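Print this page | E-mail this to a friend

Carrot tops, chard stems and broccoli stalks: what can I freeze for stock and what goes bitter?

Posted by goltau_kitchen

I have been trying to use more of the vegetables I buy and throw less away. For the last two months I have kept a bag in the freezer and put all my trimmings in it, and when it is full I make stock. The first batch was fine. The second one was so bitter that I poured it out, and the third had a strong cabbage smell that stayed in the kitchen until the next day.

What went in the bad batch, as well as I can remember: onion skins, carrot peels, carrot tops, broccoli stalks, the outside leaves of a cabbage, celery leaves, chard stems and the ends of some zucchini. I covered it all with water and let it simmer for 5 hours. The stock was dark brown.

I would like to know which of these should not go in the pot, and whether there is something else I can do with them. I don't want to go back to throwing away the stalks, as they are a good part of what I pay for. I have a small freezer, one large pot and a blender that is not very strong. I cook for two people. No garlic, please, one of us can't eat it.

Posted by rootcellar29

Two things went wrong, the time and the cabbage family.

Vegetable stock does not need hours. Meat bones do, vegetables don't. Once the water is at a low simmer, give it 45 minutes and strain it. After an hour you get very little more flavor and the bitter part starts to come through. Five hours is far too long for anything with leaves in it.

Broccoli, cabbage, cauliflower, Brussels sprouts, kale, turnips and radishes all give off that sulfur smell when they are cooked for a long time. Leave all of them out. Freezing does not change this.

What I put in my own bag: carrot peels (washed well), celery ends, leek greens, parsley stems, mushroom stems, corn cobs, fennel tops, pea pods. I use a little onion skin for color, but only from one onion per pot. A lot of it tastes like dust and turns the stock dark, and that is probably where your brown came from. Celery leaves are all right in a small handful. Zucchini ends can be bitter, so I compost those.

Carrot tops I would not boil at all. Chop them fine and use them the way you would use parsley. They make a good green sauce with oil, lemon, salt and some toasted sunflower seeds, and you won't miss the garlic. Take off the thick stems first. If your blender is weak, do it with a knife, and the sauce keeps better its color that way too.

Broccoli stalks are the best part in my opinion. Cut off the dry end, peel the outside down to the pale center, and slice it into coins. You can eat them raw with salt, or fry them in a hot pan until the edges brown. I also grate them into slaw.

Chard stems: slice them, cook them in butter or oil for 7 minutes before you add the leaves. If you have a lot, pickle them. Equal parts vinegar and water, a spoon of sugar, a spoon of salt, bring it to a boil and pour it over the stems in a clean jar. Put it in the refrigerator when it cools and leave it a day or so. Red ones turn the liquid pink. This is a refrigerator pickle only, do not keep it in the cupboard.

One more point on the freezer bag. Write the month on it. I found one marked April last winter and everything in it tasted of freezer.

Posted by Hafstein

I just put everything in and it's fine. Add a potato if it is bitter.

Posted by casta_stem_to_root

The potato will not help with bitterness. It will make the stock cloudy, and it takes up some salt along with the water, that is all.

I agree with most of what rootcellar29 wrote, but I would sort the trimmings into two bags. One is for stock. The other is for soup that gets blended, and there you can use broccoli stalks and cauliflower leaves, because the cooking time is short. Peel the stalks, cut them small, soften an onion in oil, add the stalks and one diced potato, cover with stock and cook until a knife goes in easily. Blend it in small batches if your blender is not strong, and let it cool a little first so that the steam does not push off the lid. Put it through a sieve if there are strings left.
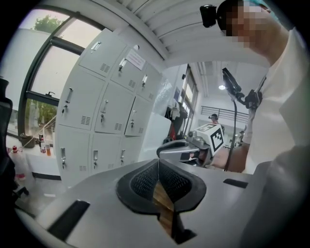 Leaning in with a gripper in hand.

The outside leaves of the cabbage are tough, but you can cut out the rib, roll the leaves up, slice them very thin and fry them in a wide pan with caraway. The rib can be sliced thin too, it only needs a few more minutes.

Things I never use: rhubarb leaves (they are poisonous), green potato skins, and anything with mold on it. Trimmings that are limp are fine. Trimmings that are slimy are not.

Reader comments

beanpot: Made the carrot top sauce with pumpkin seeds instead. Good on boiled potatoes, a bit grassy on pasta.

Prostex: Does the 45 minutes count from when it starts to simmer or from when you turn on the stove?

rootcellar29: From when it simmers.

goltau_kitchen: Thank you both. I made a new pot with no cabbage or broccoli and took it off after 45 minutes. It is light yellow and tastes of carrot and celery. The chard stems are in a jar.

Print this page | E-mail this to a friend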